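Rullow Demonstration Tools

Recording, alignment and review software for two-handed manipulation data

Home / Software / Demonstration Tools

Rullow turns hand-held gripper sessions into training-ready episodes. An operator picks up a gripper in each hand and does the task at a bench. Rullow records both grippers and the head camera, puts everything on one clock and writes an episode your policy code can load directly. No arm is needed during collection.

The package is made up of a recorder, a tracking module, a review tool and an exporter. They install together and can be run on separate computers.

Recorder

The recorder takes any mix of USB and network cameras, plus jaw opening from wired grippers. Streams are stamped on arrival and corrected for the delay measured in the setup check. Run the setup check again whenever you change a cable or a hub.

Sessions start and stop from the keyboard, a foot pedal or a script. If a stream drops, the recorder keeps going and marks the gap in the episode file. You decide later whether to keep it.

Tracking

Gripper pose is worked out from a rigid marker plate fixed to each tool. The module needs a model of every plate, and this can be built in the software by turning the plate slowly in front of the cameras. Left and right plates must have different dot layouts. If they share one, the labels can swap when the hands cross.

Short losses are filled from the motion on either side. The longest gap the filler will bridge is set in milliseconds; the default is 100 and the upper limit is 200. Anything longer is left blank – the exporter will skip it or split the episode there, depending on your settings.

Review

The review tool shows the head view beside the two gripper paths and the jaw traces. Drag along the timeline to trim, press a number key to tag, and type a note if you want one. Tags are plain text and can be renamed across a whole project.

Small parts on a white board make a good first project. Racks, caps, pegs and balls need both hands and a fair range of grips, and the plain background makes it easier to judge whether a jaw has closed on the part or beside it.

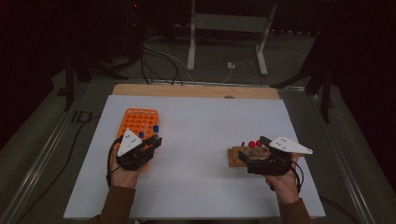

Tags can also be set by rule. A rule might mark every stretch where the jaws are closed and the tool is moving, or every stretch where the two tools are within a set distance of each other. Rules run when the session is imported and can be run again after you edit them.

Export

Episodes are written as one folder each, with video, poses, jaw opening and tags. Units are metres and radians. The Hurnwood add-on maps gripper poses to your own arm and flags any motion it can't reach, so you can drop those episodes before training. It's licensed separately.

What's in the licence

Recorder, tracking, review and exporter for one bench
Two review seats
Updates for the licence period
Email support

Part numbers

Demonstration Tools, one bench: RD-171
Hurnwood arm mapping add-on: RD-31

Quotes and trial licences: contact Kerstin Brinkmann in sales. Please include your camera models and the number of benches.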